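From: Hiyori Wada
To: linen-and-laundry list
Subject: Re: Folding small cloths flat, thirds or halves?

Tatsuya Tanabe wrote:

> We have gone over to the Pruitt cloths in the treatment rooms and I
> cannot get them to stack. The old Natent ones went into halves, then
> halves again, and sat square on the shelf. With the new ones the pile
> leans after a dozen or so and the front row slides off when the door
> is opened. I have tried thirds. Same lean, only slower.
>
> Two questions. Does anyone fold these differently? And is it worth
> pressing them first? We get through 985 in a normal month and I don't
> want to add a step unless it does something.

Tatsuya,

We had the same trouble at Hiratside when we changed over in December. I will take the second question first. We pressed one batch of 60 and left another batch of 60 as it came out of the dryer. The pressed pile was lower by the thickness of two or three cloths and leaned just as much. We stopped pressing.

The lean comes from the hem. On the Natent cloths the hem was the same thickness on all four sides. On the Pruitt ones, at least in the lots we were sent, two opposite sides are turned over twice and the other two only once. Fold in halves and the two heavy edges land on top of each other on the same side of the pile. Each cloth adds a little height there. By the twelfth the top is visibly out of level. Thirds spreads it a bit, which would explain your slower lean.

What we do now:

Lay the cloth flat with a heavy hem nearest you. Smooth from the middle outwards, one pass each way. Creases in the body of the cloth matter less than people think, but a crease running into a corner will pull the fold off square.

Take hold at both ends of the line you want to fold on and lift it, keeping enough tension that the edge is straight between your hands. If one hand is higher than the other while you carry it over, that is no problem. What does matter is that both hands let go at the same time. Letting go of one side early drags the cloth round by a centimetre or so, and no amount of patting gets it back.

Stop the first fold two fingers short of the far hem. This is the only real change from the old method. The heavy edges then lie side by side and the step between them is covered by the second fold.

Second fold across the first, full halves, corners matched.

On the shelf, turn every other cloth through 180 degrees. We tried turning every fifth one to save time and it was not enough.

With this we get 30 to a pile in the Plullar cabinets with the doors opening and closing all day. Before, we were putting them in at 15 and picking them up off the floor.

Time per cloth went up for the first week and then came back to where it was. I did keep a tally for one shift: 278 folded, 11 refolded, nearly all of those by people who were matching hem to hem out of habit.

A few smaller points, in case they save you some trouble.

Take them out of the dryer slightly before the end of the cycle if your machine lets you. Bone dry cloths carry enough static to cling to the one underneath, and you pick up two without noticing.

Rounded corners are harder to match by eye than square ones. Match the straight part of the hem and let the corners fall where they fall.

Don't fold on a surface with any give in it. We had a padded top on the long table and took it off. A plain hard top with nothing on it but the cloth is best. If yours has a grain or a joint line, use it as a guide for the near edge.

Coloured lots shrink differently from white in our wash, so we keep them in separate piles. I would be interested to know whether you see the same. It may be our water.

One thing I have not solved is the very small size, the face cloths. The two finger gap is too large in proportion and a one finger gap does nothing. We roll those for now. They take up more of the shelf than I would like, and our next order is for 3,000 of them, so suggestions are welcome before it arrives.

Picture below is a pink one at the first fold, front part raised and the edge held taut at both ends.

Hiyori

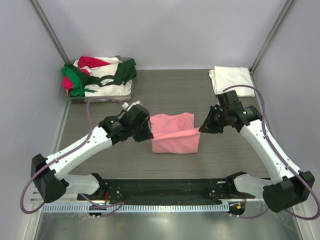 Tatsuya Tanabe wrote:

Thank you, the hem is the answer. I got the calipers out after reading this and ours are the same, two thick sides and two thin. Tried the short first fold on one shelf this morning, turning alternate cloths, and the pile is level at 20. On shrinkage, our coloured ones do come out shorter than the white, but only along the length. I will measure a few before and after the next wash and post the numbers. No ideas yet on the face cloths.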